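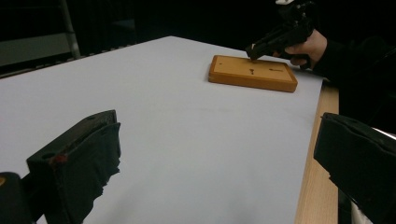
24 April 2021. Skekcombe press, the main ram creeping down again. Left it up at lunch with the pump off, 14 mm lower when I came back. Same as December only worse. Plan was relief valve first, then the check valve, then seals if no luck. Paper down on the bench before any of the valve parts come out, pale sheet so a lost ball or spring shows up, bare wood left along the edge. Drained the tank into the clean drum. Oil darker than I'd like but no water in it that I could see.

Relief valve out. Seat fine, spring fine, a bit of black rubber in the gallery behind it. Not from that valve, all its o-rings are whole. Kept the bit in a bag, marked "Fladow", ask them if it's hose liner. Put back with new o-rings, same number of turns on the adjuster as before (wrote it on the casting in paint pen).

Check valve next. Poppet has a bright line across the face, can feel it with a nail. Lapped it in by hand, fine paste, washed twice, blew thorugh. Not happy with it but good enough to test.
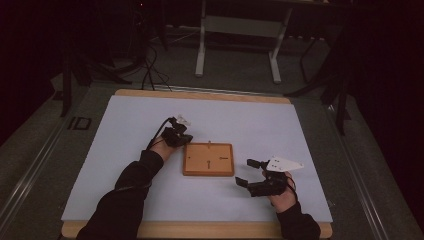

Refilled through the filter, bled both ends, cycled slowly with no load. Then up to 300 bar on the test gauge and shut off. 294 after ten minutes. Before the lapping it would hardly hold for one. Ram dropped 2 mm in the hour after, so still somthing passing, piston seal most likely.

Miyuki Oda thinks the hose to the rod end is on its way out as well and wants it changed before we chase the seal. Fair point given the rubber. Hose is Stöckli, part no. ends 392, one on the shelf at Brolldale, have asked for it.

To do: hose. Flush the line while it's off. Order poppet and seat as a pair, lapped one is only a stopgap. Props under the ram whenever anyone has hands in there, tag stays on the isolator till the seal's done.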